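홈 > 홈패브릭 > 테이블 커버 > 무지

본 사이트는 장바구니 유지와 방문 통계를 위해 쿠키를 사용합니다. 계속 이용하시면 동의하신 것으로 봅니다. [동의] [설정]

Altska 면혼방 테이블 커버 그린 (Skinditz 홈패브릭)

재입고 됐습니다. 지난번에 그린만 먼저 빠져서 문의 많이 주셨는데 이번엔 수량 좀 넉넉히 잡았어요. 그래도 시즌 지나면 또 언제 들어올지 모름.

두께감 있는 평직 원단. 면에 폴리 섞은 혼방이라 순면보다 구김 덜 가고 다림질도 쉽습니다. 광택 없음. 비침 거의 없음. 식탁, 작업대, 매장 진열대, 행사용 접이식 테이블까지 두루 쓰시는 제품이에요.

사이즈
폭 150cm 고정, 길이는 주문 옵션에서 선택. 4인용 식탁이면 보통 길이 200 안쪽으로 많이 하십니다. 늘어지는 길이는 취향인데, 식탁용은 한쪽에 20~25cm 정도 내려오는게 제일 무난. 작업대로 쓰실 분은 짧게 하세요. 무릎에 걸리고 의자에 끼고 불편합니다.

재는 법: 상판 길이 + (내려올 길이 x 2). 이걸 자꾸 한쪽만 더해서 주문하시는 분이 계세요. 재단 상품이라 이 경우 교환이 안됩니다. 꼭 두 번 더하기.

색상
그린, 아이보리, 먹색, 벽돌색. 그린은 모니터마다 차이가 꽤 있습니다. 휴대폰 화면 밝기 최대로 놓고 보시면 실제보다 훨씬 밝게 보여요. 걱정되면 원단 조각 먼저 신청하세요. 조각 700원, 본품 주문하시면 그만큼 빼드립니다. 주문 메모에 "조각 받았음" 이라고 적어주셔야 빠져요. 안 적으면 시스템이 모릅니다ㅠ

테두리는 네 면 모두 말아박기. 실은 원단색에 맞춤. 모서리는 직각 마감이고 둥근 모서리는 따로 문의 주세요. 원형 테이블용은 Lapointe 라인에 따로 있으니 그쪽 페이지에서 보시면 됩니다.

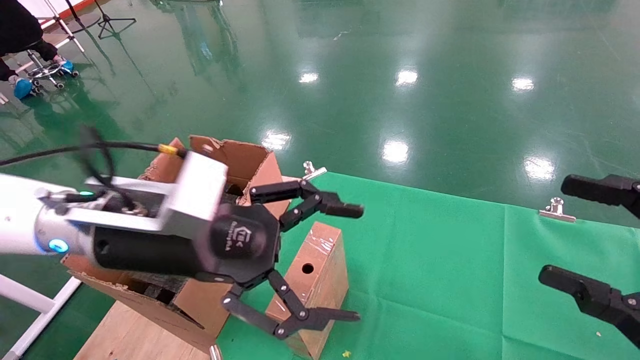
세탁과 관리

첫 세탁은 단독으로, 찬물. 그린이랑 먹색은 처음에 물이 약간 빠질 수 있음. 두번째부터는 비슷한 색끼리 돌리셔도 됩니다. 건조기는 저온만. 고온으로 돌리면 길이 방향으로 줄어드는데 이건 원단 특성이라 보상 어려워요.

표백제 X. 섬유유연제는 조금만, 많이 넣으면 원단이 축 처져서 각이 안 삽니다. 기름 얼룩은 주방세제 한방울 묻혀서 손으로 먼저 비빈 다음 세탁기. 커피는 시간 지나면 잘 안빠지니 바로 물로 헹구세요.

다림질은 중온, 뒤집어서. 덜 말랐을 때 하시는 게 훨씬 편해요.

방수 되나요?
안됩니다. 발수 가공도 안 들어가 있어요. 물 쏟으면 그대로 스며듭니다. 방수 필요하시면 위에 투명 매트 까시거나 Pruturer 코팅 커버 쪽으로 보세요. 대신 그건 촉감이 좀 뻣뻣합니다.

미끄러지나요?
유리 상판이나 하이그로시 상판에서는 밀립니다. 미끄럼방지 망 깔고 쓰시면 해결. 원목이나 무광 상판은 그냥 쓰셔도 괜찮습니다. 행사용으로 쓰실 땐 테이블 집게 추천, 특히 야외.

접힌 자국은요?
접어서 발송이라 자국 있습니다. 스팀 한번 주시면 펴져요. 롤 발송은 추가금 있고 상담창으로 먼저 말씀 주셔야 합니다.

배송
재단 상품이라 결제 다음 영업일부터 작업 들어갑니다. 일요일 주문 건은 월요일 접수로 잡혀요. 제주, 도서산간은 배송비 추가. 여러 장 주문하셔도 한 상자로 나갑니다.

교환/반품
단순변심은 재단 전까지만. 재단 들어가면 취소 불가. 올 풀림이나 박음질 불량은 당연히 저희가 처리해드리고요, 사진 한 장 찍어서 상담창에 올려주세요. 세탁하신 뒤에는 불량이어도 확인이 어렵습니다. 받으시면 먼저 한번 펼쳐보시길 부탁드려요.

대량 주문은 할인 적용 됩니다. 매장이나 학원에서 똑같은 길이로 여러 장 하시는 경우 견적 따로 드릴께요. 길이, 색상, 수량 세 가지만 적어 보내주시면 됨.

상품번호 1184
태그: 테이블커버, 식탁보, 무지, 그린, 면혼방, 작업대커버

Skinditz 홈패브릭 | 상담창 문의 | 이용약관 | 개인정보처리방침
© Skinditz. 무단 복제 금지
맨 위로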